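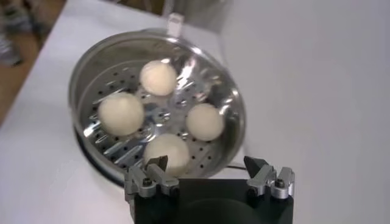 Ondieki said the old guidance left its kitchens guessing about who could stop a trial and when, and that it would adopt the new code at all its sites.

Search this site Enter keyword Go

Skinari publishes code of practice for robot arms in food preparation

November 2, 2019
By Skinari Press Office

Skinari has today published a code of practice for robot arms that work with cookware and food. The Skosine Code has 52 clauses and applies to test kitchens, training rooms and small catering units. It replaces the interim notes issued in April.

Under the code, the operator must agree a stop signal with everyone in the room before the arm is powered. Grippers must be checked for worn or missing fasteners at the start of each shift. Cables have to be kept clear of hot surfaces, and any part that may touch food must be cleaned to the same standard as hand utensils.

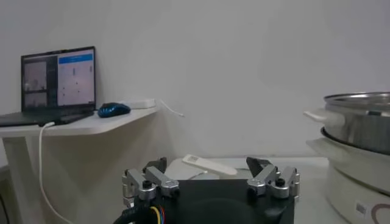
Gripper, laptop and electric cooker in a work area of the kind covered by the code.

Operators must also keep a written log of each run, including those stopped early. Logs are to be held for 400 days.

The draft went out for comment and drew 212 replies. Most concerned cleaning and the position of control screens, and both sections were rewritten. Himora, which makes gripper fingers, asked for a longer changeover period for existing equipment. This was granted.

The code is voluntary. Copies can be had free of charge from Skinari, and a shorter checklist for operators will follow.

ENDS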